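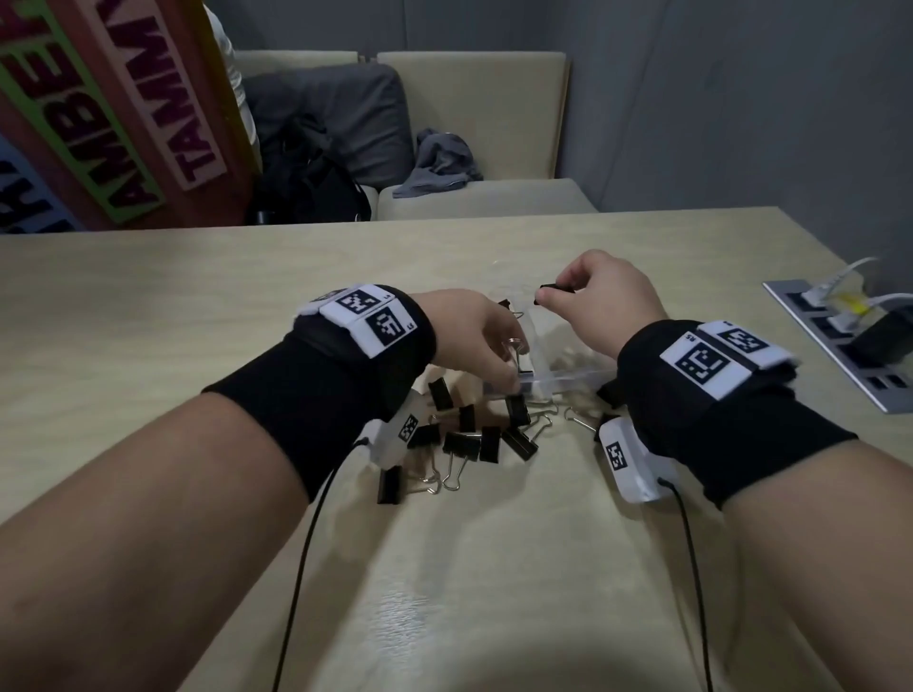 Wallthorpe Rethinks the Trade-In Counter

When Wallthorpe opened its first video game store, customers could bring in a finished game and leave with credit toward the next one. The company now operates 200 stores, and the trade-in counter remains the busiest part of most of them. In August, it replaced its old price book with a single national price list, updated every Friday before opening.

Marietjie Joubert, the company's director of store operations, met with us at the head office to discuss the change.

"Under the old system, two stores in the same city could offer different amounts for the same disc," Joubert said. "Customers compared offers, and they were right to ask us why. We did not have a good answer."

The new list is prepared by the pricing department under Sizwe Mkhize. It draws on recent sales in all stores and on the stock held at the Plokmont warehouse. Store managers may no longer raise an offer on their own authority, although they may still decline a damaged item.

Joubert acknowledged that this was not welcomed everywhere. "Some of our managers have been buying used games for a long time. They know their regular customers and they know what will sell in their town. We have asked them to give up some of that judgment, and I understand the objection."

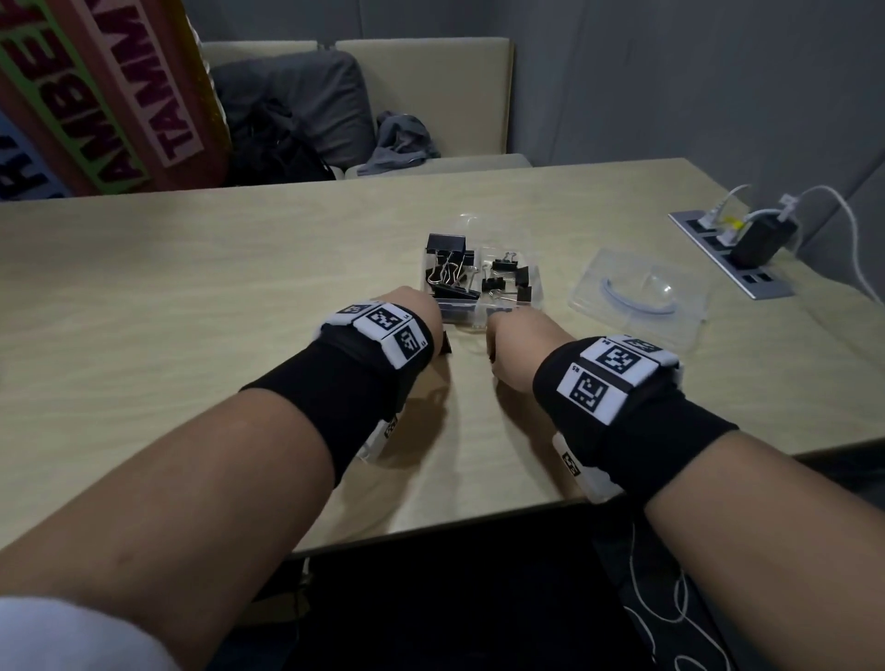

Hands at work over a light-colored table.

A trial was held in six stores before the wider launch. According to Joubert, the number of trade-ins rose during the trial, while the average credit paid per game fell slightly. She declined to give further figures, citing the company's reporting schedule.

Older titles have been the most difficult part of the project. The list at first covered 919 games, which left out many cartridges from earlier systems. These were being sent to the head office for review, and customers sometimes waited days for an offer. Another 300 titles have been added.

"The first version was too short," Joubert said. "Mr. Mkhize told me so before we launched, and I should have given his team another month." 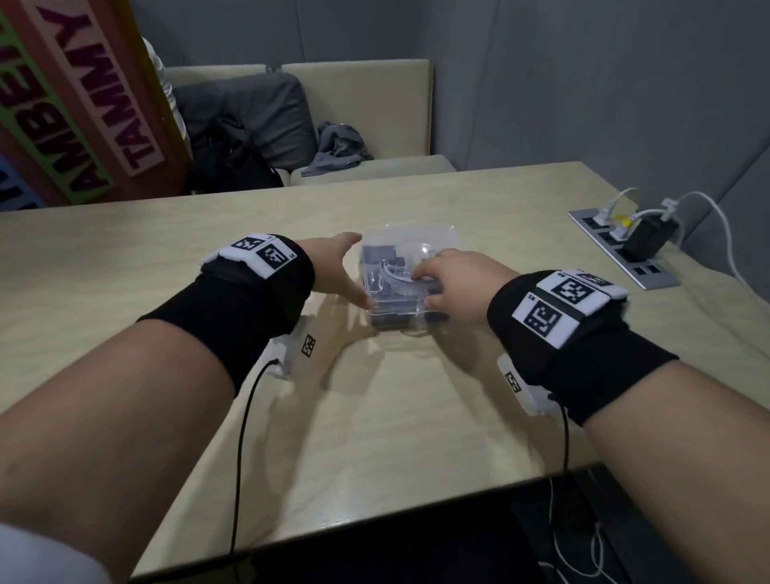 Credit and Downloads

Customers may also apply trade-in credit to download codes, which Wallthorpe sells through an agreement with the online store Ding. Joubert described the margin on these sales as thin but said that the company intends to continue them.

"A person who downloads every game has nothing to trade in," she said. "We are aware of that. At present, many of our customers do both. They buy the large releases on disc and the smaller ones as downloads, and we would like to serve them in both cases."

Asked whether the company would consider a minimum offer for any working game, Joubert said that the matter was under review and that store managers would be consulted before a decision was made.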